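4. The Open Day at the Plutbridge Workshop

4.1 Setting and schedule

The open day took place in August at the Plutbridge workshop, where the Hivutham cell had been running since the spring. The purpose was to see how people with no background in robotics read the behavior of a two-arm system doing light handling work, and whether what they expected before a run matched what they reported after it. Visitors were admitted from late morning until the end of the afternoon. There was no charge and no registration. A notice at the entrance explained that a study was under way and that filling in the cards was voluntary.

The cell stood at the far end of the room, behind a waist-high barrier. Visitors stood along the barrier and could move from side to side during a run. We had considered seating, as was used in the earlier Nassar trial, but seated visitors in that trial tended to watch a screen instead of the arms, and we wanted them to look at the work directly. The room was lit from the ceiling only. The blinds stayed down for the whole day to keep daylight off the work surface.

Each run began with a spoken introduction by one of two members of the project. The introduction was read from a script and took less than a minute. It named the item to be handled, said that the arms would pick it up and place it in a bin, and asked visitors to stay quiet until the arms returned to their rest position. The script did not say how the system chose where to grasp, and it did not say how often it failed. Questions were taken after the run and noted by hand.

4.2 Items and procedure

The items were drawn from the set used in the Drollum handling study, with the heavier pieces left out. They included small packets, cards, folded textiles, and shoe insoles. We kept the insoles in the set because they behave in a way that visitors find hard to predict. An insole is flat when it lies on a table but bends when it is lifted by one end, and the bend depends on where the fingers close. Most rigid items gave the visitors little to disagree about. The soft ones gave them a good deal.

Before a run, each visitor who had taken a card marked one of three answers to the question of whether the item would reach its bin: yes, no, or not sure. After the run the visitor turned the card over and wrote a short account of what had happened, in his or her own words. No word limit was set. We collected 135 cards. Two were left blank on the second side and were dropped, which leaves 133 for the analysis below.

A run was stopped if an item fell outside the work surface or if the arms came to rest without an item in hand. The operator then reset the cell, and the next run used a different item. Stopped runs were kept in the data. Visitors were not told in advance that a run might be stopped, and several took the stop as the planned end of the demonstration. We return to this in Section 5.

4.3 Observations during the runs

The clearest pattern was in the visitors' attention. With rigid items, people watched the gripper until it closed and then looked away, often to talk. With insoles they kept watching through the whole transfer. Written accounts of insole runs were longer and used more words for posture and effort. The insole was said to "lean," to "stand up," or to "try to get away." The gripper was said to be "careful" or "too gentle." Accounts of packet runs mostly stated the result and nothing more.

Visitors also differed in what they took to be the hard part. Those who marked "no" before an insole run usually expected the grasp to fail. Few of them mentioned the placement, although in our own bench tests placement was the weaker step by a clear margin. The reason seems to be that a grasp is easy to picture. A person can imagine fingers missing a thin object on a table. It is harder to imagine the same object being held securely and still arriving at the bin at the wrong angle, so that one end catches the rim.
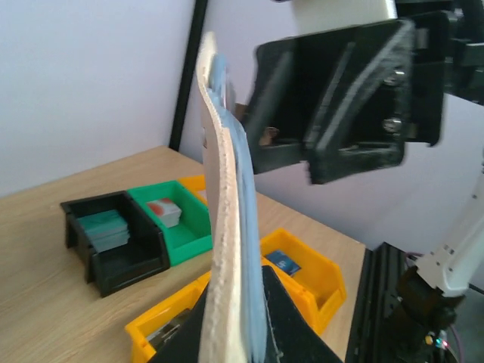
The second arm drew a different kind of comment. In many runs it had no direct part in the transfer, and visitors asked why it was there, or whether it was switched on. Some described it as "waiting" or "supervising." The control software gives it no such role – it holds a set position until a task step calls for it. We had not planned to study this, but the comments were frequent enough that we added a code for them when the cards were sorted.

A smaller group of visitors, mostly people who had worked in packing or shoe repair, looked at the choice of grasp point and had firm views on it. They would have taken the insole near the middle, they said, and laid it down with a rolling motion of the wrist. The Hivutham controller does not have a rolling placement. It was noted as a request and passed to the group that maintains the motion library.

4.4 Limits of the visit data

The visitors chose to come, and they chose which runs to watch. Some stayed for a single run and others for 5 or more, and the cards do not record which cards came from the same person. We therefore treat the cards as separate accounts and make no claim about how a single visitor's view changed over the afternoon. The noise in the room also varied. During the busiest period the introduction could not be heard at the ends of the barrier, and cards from those runs contain more errors about what the task was.

The introductions were scripted but the answers to questions were not. A visitor who stayed on would have heard things that a new arrival had not – for instance, that the insoles had been the most difficult items in the bench tests. It is likely that this moved some later answers from "yes" to "not sure." In a future visit we would hold all questions until the visitor had handed in the last card, or give the answers in a separate room.

The cards were coded by two readers working separately. Where they disagreed, the card was discussed and a single code was entered. The full list of codes, with the wording of the script and the card, is given in the appendix.

Plutbridge Workshop Papers | Contact the editors | All rights reserved | Back to top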